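Gedico FAQ

What did you find?
Variety wins! A grasping policy trained on 2,000 short demos from many rooms beat one trained on the same number from a single lab.

Do you need a robot to record demos?
No, and we love that part. People use hand-held grippers, so Pirkbridge could start with 2 pairs.

How was it tested?
We ran 177 trials in 7 rooms left out of training. 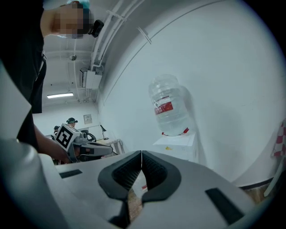
Will you release the data?
Yes, in February, along with the training code (we can't wait to see what you try).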